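Workshop notes: the hand-held grippers
Oct 1, 2022

The pair of hand-held grippers has moved off the bench and onto a kitchen table. Raelene Lowther and Seidu Issahaku are using them to record sorting moves for the small arm we are building, and cutlery was the obvious next load after the wooden blocks. Each unit is a parallel-jaw tool with blue pads on the fingers. Both jaws close on a common rack, so the midpoint stays put as the opening changes.

Thin handles are the hard part. A spoon handle lying flat on cloth leaves the pads very little to close on, and any tilt in the wrist puts one finger down before the other. Raelene's present method is to square the tool to the handle first, lower until both tips touch the cloth, then close slowly. Chopsticks are worse – they roll, and a bundle tends to come up as a bundle. 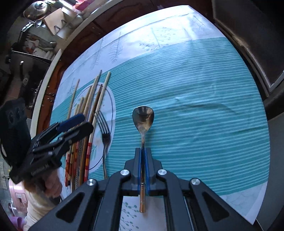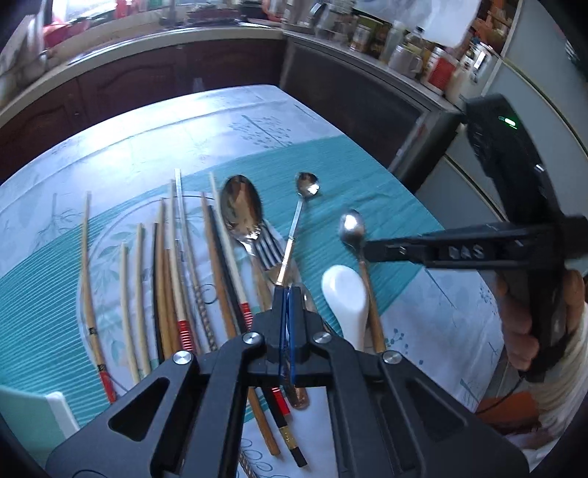
Blue-edged fingers at work among the cutlery, with the second gripper coming in from the side.

Changes made since February: the trigger return spring is one size lighter, the finger screws now get thread locker, and the pads are glued along the full length. The old pads were fixed at the tip only and peeled after 300 closes. Kwesi Odoi is cutting a softer set, 3 mm thick, to try against the present ones. If they fit without shimming the jaws, we will keep them.

Still open is the timing offset between the left and right recordings. It drifts over a long session, and Seidu's fix for now is to tap the two tools together at the start and end of each run and line up the spikes afterward. A shared clock line would be cleaner. Anyone with a spare sync board, or with nine feet of thin shielded cable, should leave word with Jade Kettle at the tool desk.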